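Open Day at the Flisov Button and Bead Works

5 Oct 2021

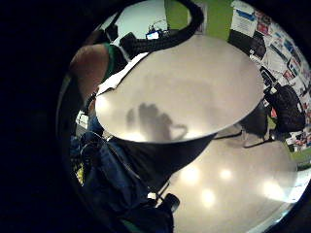
A round table with a pale top.

Flisov makes buttons, beads and buckles, mostly for clothing firms, and once a year it lets the public in. I went for the beads. I make necklaces and bracelets from leftover materials, and I had heard that the works sells its rejects by weight on open day. It does, and I came home with more than I needed.

The works is at the far end of the Garkia road, past the bus depot. Parking is on grass and was soft after the rain. If you come by bus, get off at the depot and walk along the canal side of the road, where there is a sidewalk. Entry was free but you had to book a time slot. Mine was the second of the morning, and we started ten minutes late.

You sign in, get a pair of safety glasses and a sticker, and wait for the guide. Closed shoes are required. One woman in my group had sandals on and was lent a pair of rubber overshoes, so they are prepared for that. Large bags go in a locker. The lockers take a coin and give it back.

The first stop was the casting room. Flisov still casts some of its buttons from polyester resin. The resin is colored in small batches, poured into a drum and spun until it sets into a sheet. While the sheet is still a little soft it goes through a punch that cuts out the round blanks. What is left after punching is a sheet full of holes, like rolled-out cookie dough. I asked what happens to it. Most of it is ground up and goes out as filler, and a small amount is kept back for the shop. I bought two of these sheets later on. Cut into strips, they make good earrings, and the edges file down easily with an ordinary nail file.

After that came the turning room, where the blanks get their shape and their holes. It is loud and you are given foam earplugs. The guide used a small speaker, but I caught only half of it. As far as I understood, the oldest machine there can be set up for 91 different button patterns, and changing from one to another takes most of a shift. The dust is sucked away through pipes in the ceiling. It still gets on your sleeves, so don't wear black.

The tumbling room was my favorite. Blanks go into wooden barrels with pumice and water, and then into other barrels with wax and small pegs. They come out shiny. The guide passed around a tray of buttons from each stage so we could feel the difference. I have been polishing my cut pieces by hand with wet sandpaper, and I now plan to try a small rock tumbler. The guide said a hobby one would be fine for resin but to keep the speed low and not to mix resin with glass or shell in the same load.

Beads are made in a separate building across the yard. Only part of it was open. They do glass beads there in small numbers, wound on steel rods over a flame, and a larger quantity of pressed ones. We watched one pressing from behind a screen. The pressed beads come out with a thin seam, and those with a bad seam are thrown into the reject bin. For anyone who does bead embroidery the seam hardly matters.

The tour took about 70 minutes. There was coffee afterward and a table of handouts, including a decent sheet on drilling holes in shell and old china. It recommends a diamond bit, a shallow dish of water and very light pressure, which matches what I do at home.

The reject sale was in the old packing room. You take a paper bag, fill it from the bins and pay at the door. Buttons and resin beads were one price, glass and shell another, and you have to keep them in separate bags. Metal buckles were sold singly. The good colors went early. By the time my group got in, the dark greens and the tortoiseshell were nearly finished, but there was plenty of cream, brown and gray. Bring cash. The card reader at the door was not working when I paid.

A few other makers had stalls in the yard. Acheampong had bracelets strung from old zipper pulls and watch parts, nicely finished, with the clasps riveted on instead of glued. Ondeo sold cord and thread made from cut-up T-shirts, in 200 gram balls. I bought a rust-colored one and used it the same week for a braided necklace with seven of the large cream buttons. It stretches more than I expected, so knot on both sides of each button.

The next open day is planned for April, with the dyeing room included if the new floor is done by then. Booking is through the Flisov front office by phone. Children under eight are not allowed in the turning room, but they can wait with an adult in the coffee area.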